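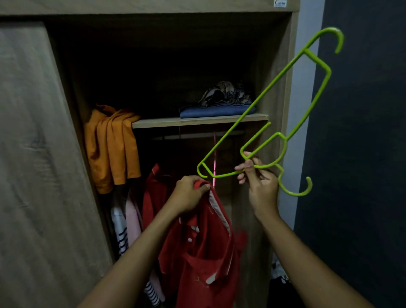
Wojcik asked at the bench whether it wouldn't be simpler to fold everything and forget about hangers. It would be for the gripper, but the rail is already in the wardrobe and most of the shirts live on it, so the arm has to cope with hangers or it isn't much use at home.

27 August 2019, Trurnent workshop

Worked on the hanging sequence by hand first, to get the order of moves before writing any of it down for Bomodar (the arm, still with no wrist cover). Two hands do this easily. One holds the shirt by the collar, the other brings the hanger. Bomodar has one arm, so something fixed has to do the collar hand's job. Plan is a clamp post next to the wardrobe, shirt goes in the clamp, arm brings the hanger.

Gripper: the Festo cylinder from the January build is back on. Stroke is 20 mm, enough for the neck of a plastic hanger. Wire hangers roll in the jaws. Glued rubber on both faces, cured overnight, still rolls if the hanger is picked up off center. Try a V groove next.

Reach: 686 mm from the base plate to the rail with the elbow nearly straight. Too close to the limit. Move the base in by 83 mm and redo the floor marks.

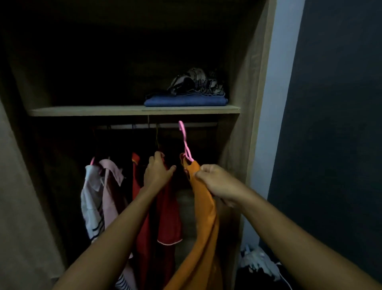

Hanging rail, red garment and orange one, both hands in.

Parting the clothes is going to be the hard bit. By hand you hold one garment back and lift the next without thinking about it. The arm will need a finger or a paddle to push with before it grips. Cut a paddle out of scrap acrylic, too wide, caught on collars. Second one is narrower, not tried.

Ran the lift move 16 times on the test rail with an empty hanger. Hook cleared the rail every time once I added a small tilt at the top. With a shirt on it the weight swings and the hook comes back down early. Slow the last part of the lift.

To do: V groove jaws, base plate, clamp post. Air line needs a longer hose if the base moves.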